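生活服务 > 节庆家务 > 街区长桌餐的餐具与布品

Floltberg建城纪念日街区长桌餐：家庭餐具、桌布及旗帜的准备与收存

Floltberg建城362周年纪念活动期间，各街区将沿用往年做法，在户外设长桌共同用餐。桌椅由街区统一摆放，餐具、桌布和部分菜品由各户自备。本页汇集住户在准备和收存阶段常用的家务做法，供各户参考。街区通知如另有规定，以街区通知为准。

一、餐具的挑选与编记

户外用餐不宜动用家中成套瓷器。长桌由多张桌子拼接，接缝处难免有高低，杯盘受碰的机会多于室内。建议选用日常使用的浅盘、宽边碗和不易碎的杯子，花色不必统一，旧物亦可。盘沿已有缺口的，不要带到公共餐桌上；仅釉面磨花的，不影响使用。

各户餐具在收桌时容易混淆，Hopkin街历年遗留的餐具多数因无标记而长期无人认领。标记应做在盘底，用可水洗的布基胶带剪成小条，写上门牌号即可。胶带应贴在干燥、无油的表面，用手指压实边缘，隔夜后再过水。木质餐具不宜贴胶带，可在柄端系一段棉线，一户固定用一种颜色。

盛装带汤汁的菜品，宜用深度足够的碗，并留出碗沿下两指的空间，以免端送途中溢出。大碗应由一人双手端送，另一人在前开路。装凉菜的浅盘可叠放运送，盘与盘之间垫一层厨房纸，不要直接以菜面相压。

二、桌布与桌面

长桌所用桌布以棉布和棉麻混纺为宜。塑料桌布虽便于擦拭，遇风易掀起，热锅置于其上也可能粘连。桌布四角可缝入布袋，内装洗净的小石子；不便缝制的，用木夹夹住桌沿同样稳妥。夹子应夹在桌子两侧，不要夹在两端，两端通常还要与邻桌相接。

桌布在活动前应试铺一次。折痕较深的，可提前喷水，平铺在床上过夜，次日多半不必再熨。亚麻桌布须趁半湿时熨烫，熨斗从中间推向四边。印有纪念图案的桌布，熨烫时翻到背面，温度降低一档。

收藏多年的纪念桌布常有黄斑。处理前，先在布角内侧滴少量清水，以白布轻压，观察是否掉色。不掉色的，用2,000毫升温水化开两汤匙过碳酸钠，浸泡后漂洗干净，置于通风处晾干。掉色的只能用冷水和中性皂轻洗，黄斑不宜强求除尽。丝质、羊毛和带有金属线绣的布品，不适用上述方法。
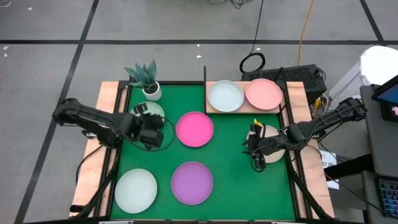
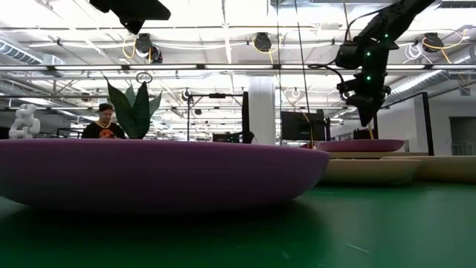
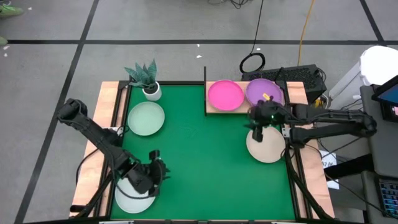 三、摆放与取用

长桌摆放的原则是公共菜品居中，个人餐具靠边，两者之间留出手臂可以伸过的空隙。每张桌子宜先定公用大碗的位置，再排浅盘，最后放杯子。Wasetden社区活动厅门前的一段路面向西倾斜，该处各桌的汤碗应放在地势较高的一端。选择桌布颜色时，还应考虑盘碗是否容易辨认：如第一张图中，同样放在绿色台面上，米色盘子与桃红色盘子都与底色相差较远，浅绿色盘子则与台面同属一个色系，视力较弱的长者取用时，以前两种颜色为便。桌面已有菜品之后，不再更换桌布，也不再移动大碗。

公共菜品每盘配一副公用勺或夹，勺柄朝向走道。儿童座位附近不放热汤和带柄锅具。面包、糕点用布罩盖住，布罩边缘应大于盘沿，以免落入菜中。饮用水每桌备两壶，一壶置于桌头，一壶置于桌中。自制果汁如未加盖，不宜久置于日光之下。

带有坚果、奶、蛋或麸质的菜品，应在盘前放置卡片，用粗笔写明。卡片对折成立式，底部用胶泥固定。卡片上只写成分和菜名，不写价格，也不写制作者的电话。同一把勺不得在有坚果与无坚果的菜品之间混用。

四、小旗、彩带与窗台装饰

悬挂在街道上方的旗串由街区统一安装，住户请勿自行延长或在其上加挂灯具。各户可装饰自家窗台、门廊和栏杆。旗串的绳子宜用棉绳，打结处留出一掌长的余量，便于活动后拆解。自制布旗的，布边须包缝，未经包缝的布旗经一次风雨便会散边。

旧旗洗涤前应先看缝线颜色。深红、藏青两色最易渗染，应单独用冷水洗，水中加少许白醋，洗后立即取出，不要团在盆中。晾晒时将旗面展平，夹住缝有绳套的一边，避免日光直射。旗面干透后，从下端向绳套方向卷起，不用橡皮筋捆扎，以布条系住即可。

纸质装饰遇雨易掉色，沾在浅色墙面后较难去除。窗台刷过白漆的住户，宜在纸饰下垫一条透明薄膜。胶带残留可先用吹风机低温加热，再用塑料刮片缓慢推起，最后以温肥皂水擦净。

五、收桌与清洗

收桌时请按以下次序进行：先收食物，再收公用餐具，然后是各户自己的盘碗，最后收桌布。剩余菜品在日光下放置过久的，不宜带回继续食用。可以带回的，应分装于浅盒中尽快冷藏，不要整锅放入冰箱。

餐盘在户外刮净残渣后再装箱，箱底铺旧毛巾。浅盘竖放，大碗平放，碗口朝上，较小的碗可以套入大碗之内。瓷器与金属餐具分箱。装箱高度以不超过箱沿为限，箱子由两人抬运。

油污较重的碗盘，先用纸擦去浮油，再以热水浸泡。咖啡和茶渍可用小苏打调成糊状，轻擦后冲净。带有描金边的盘子不宜使用小苏打，也不宜放入洗碗机。塑料碗若残留咖喱或番茄的颜色，洗净后放在窗边晒两个下午，颜色会有所减退。使用Vernivex等家用清洁剂的，应按瓶身说明稀释，不得与含氯漂白剂混合，使用后以清水冲洗两遍。

桌布上的常见污渍，请在当日处理：

红酒：用干布吸去，不要揉搓，撒盐后以冷水从背面冲。
蜡油：待其变硬后用钝刀剥去，再隔纸以低温熨斗吸除。
果酱：刮去表层，温水浸泡，加少量中性皂。
草汁：用酒精棉由外向内轻点，随后照常洗涤。
奶油：撒玉米淀粉静置，拂去后以温水加洗洁精清洗。

六、收存至次年

布品在收存之前必须干透。潮湿天气下，可在晾干后再置于室内一日。折叠时每年更换折线位置，或以纸筒卷存，以免同一处纤维断裂。存放处不宜贴近外墙，樟脑丸不得直接接触布面，应装入小布袋后悬挂。

纪念盘、纪念杯如不再使用，应以无酸纸包裹，竖立放入隔断纸箱。箱外写明内容和年份。旧报纸的油墨可能印在浅色釉面上，不宜作为内层包纸。阁楼冬夏温差较大，收存描金瓷器以室内柜子底层为宜。每年六月宜开箱检查一次，查看是否有受潮、虫蛀或胶带脱落，并将需要修补的布旗先行取出。

七、餐具借用与归还

自备餐具不足的住户，可向Wasetden社区活动厅借用。活动厅现有浅盘1,000只，按登记先后借出，每户以一箱为限。借用时请当面查看盘沿，有缺损的即时更换。归还前应洗净擦干，按原箱原数放回，不要在公用盘底另贴胶带。

借用登记截止于2022年9月18日，星期日，逾期未登记的，视现场余量办理。借出的桌布不收洗涤费，归还时只需抖净晾干，请勿自行漂白。遗留物品在活动厅入口右侧的架上存放2周，领取时报出门牌号及标记颜色即可。

联系我们：Floltberg居民生活服务处，Hopkin街 | 版权所有 Floltberg居民生活服务处 | 返回顶部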